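Setting Up the Wrist View and Two-Finger Gripper in the Simulated Cell 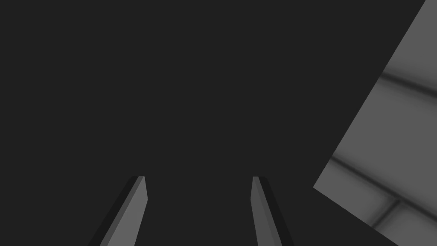

23/06/2025
By Hagos Yilma

This section covers the gripper and wrist view of the Celtora bench cell as it runs in the simulator. Work through it before you load any task. The arm model, the floor and the base station should already be in place from the previous section. If the arm does not move to its home pose when you press Home, go back and fix that first.

You will need:

The cell file, saved under your own name
The gripper sheet for your Celtora unit (jaw travel and finger length)
The Habte control panel, open and connected
Write access to the settings folder

Allow an hour the first time. Later cells take much less, as most of the values can be copied over.

CAUTION: Disconnect the real arm before you start. The Habte panel can send commands to the simulator and to the hardware from the same window, and the two look alike. Check that the target line at the top of the panel reads SIM.

4.1 Attach the gripper

1. Open the cell file and select the last link of the arm.

2. Choose Add Tool and pick the two-finger parallel gripper. Do not use the older gripper with the curved fingers. Its collision shapes are wrong and it will be removed from the library.

3. Set the tool offset from the gripper sheet. The offset is measured from the face of the wrist flange to the gripper base, in millimeters.

4. Set the finger length to 113 mm. If your unit has the short fingers, use the length on the sheet instead.

5. Save, then close the file and open it again. Tool changes are not picked up by the physics side until the file is reloaded.

NOTE: If the gripper shows up rotated a quarter turn on the flange, the tool frame was imported with the wrong axis up. Delete the tool, change the import axis to Z, and add it again. Turning it by hand will look right but the grasp poses will be off.

4.2 Set the jaw travel

1. On the Habte panel, open the Gripper tab.

2. Press Open. The fingers should move apart and stop without bouncing.

3. Press Close. The fingers should meet along the full pad. If they pass through each other, collision is turned off for one or both fingers. Turn it on for both and repeat from step 2.

4. Enter the open width from the gripper sheet in the Max field and 0 in the Min field.

5. Run the jaw cycle test with the count set to 128. Watch the width readout during the last few cycles. It should return to the same value each time, within 0.2 mm.

6. If the width drifts, lower the joint damping one step and run the test again. Do not raise the motor force to fix drift. It hides the problem until the gripper picks up something heavy.

Both fingers must move by the same amount. One finger that lags behind the other usually means the mimic joint was lost when the file was converted. Open the joint list and check that the right finger is set to follow the left with a ratio of 1. Some exported files have it as -1, which sends both fingers the same way.

4.3 Mount the wrist camera

The wrist camera is fixed to the gripper base and looks out past the fingers. It moves with the tool, so a small error in its mount shows up in every pose.

1. Select the gripper base and choose Add Sensor, then Camera.

2. Enter the mount position and tilt from the sheet. Leave roll at 0 for now.

3. Open the camera window and press Open on the Gripper tab.

4. Check the fingers. Both tips should be in view, one on each side of center, at close to the same height. The lower ends of the fingers run out of the bottom of the view. This is normal for this mount.

5. If one tip sits higher than the other, adjust roll in half-degree steps until they match.

6. If the tips are level but both are shifted to one side, correct the sideways position of the mount. Do not use pan for this. Pan will line up the tips but skew everything farther away.

7. Press Close, then Open, and check the tips again.

8. Set the near clip distance to 9 mm. With a larger value, parts of the fingers can vanish from the view when the tilt is changed.

NOTE: Lines on the floor will run at a slant in this view whenever the wrist is turned. Do not try to straighten them with the camera settings. Judge the mount by the fingers only.

4.4 Light and surface settings

1. Use the flat light preset. Turn off the moving lamp if the cell file came with one.

2. Set the background to the plain dark gray. The sky background makes the finger edges hard to pick out and slows down the camera.

3. Look at the fingers in the camera window. You should be able to tell the inner faces from the outer faces by shade alone. If they are the same shade, the surface normals are missing. Choose Recompute Normals on each finger.

4. If the floor seams shimmer when the arm moves, turn on texture filtering. Soft seams are fine. The floor texture is not used for measuring anything.

4.5 Check the approach pose

1. Move the arm to the Approach pose from the pose list. Use the slow speed setting.

2. Wait for the joint readouts to settle.

3. Step the wrist joint 15 degrees in each direction and return it. The fingers must stay fixed in the camera window while the rest of the view turns. If the fingers move at all, the camera has been attached to the wrong link. Go back to 4.3, step 1.

4. Lower the tool in 10 mm steps until the height readout matches the Approach value on the sheet. Stop if the contact light comes on.

5. Save the pose as Approach_checked. Keep the original in the list.

CAUTION: Never copy a checked pose from the simulator straight to the hardware. The floor height in the cell file is a nominal value. Measure the real bench and correct the pose before the arm is powered.

4.6 Run the soak test

The soak test moves the arm between Home and Approach, opening and closing the gripper at each end. It is the last check before the cell is released for task work.

1. Set the move count to 1,675. This is the count used for all Hetstead cells, so the logs can be compared.

2. Set logging to Full and choose an empty folder.

3. Start the test. You can minimize the camera window but do not close it. Closing it stops the sensor, and the test will fail at the next camera check.

4. When the test ends, open the log and look for three entries: width error, finger contact and dropped frame. Width error and finger contact should both be zero. A few dropped frames are acceptable if they are spread out.

5. Save the log with the cell file.

4.7 Common faults

Fingers shake when fully open. The Max value is past the joint limit. Reduce it by 1 mm and test again.

Camera window is one solid color. The camera is inside the gripper base, or it is pointing away from the floor with nothing in range. Move the arm to Approach first. If the view does not change, check the mount position for a missing minus sign.

Only one finger in view. The mount was entered in the left-hand frame. Change the sign of the sideways value.

Gripper does not answer the panel. Check that the gripper name in the cell file matches the name in Habte, including capital letters. Amer units ship with the name in lower case and need to be renamed.

Soak test stops at the first move. The arm was not at Home when the test began.

4.8 Looking after the cell file

Repeat 4.2 and 4.5 after any simulator update. The February update changed the default damping, and cells set up before then should have the jaw cycle test run again even if they seem fine.

Keep one clean copy of the file with no task objects in it. Work in a second copy. If you change the finger length or the camera mount, write the old and new values in the notes field along with your initials.

Send corrections to this section to Dagim Tefera, who keeps the gripper sheets. Include the cell name and the soak test log.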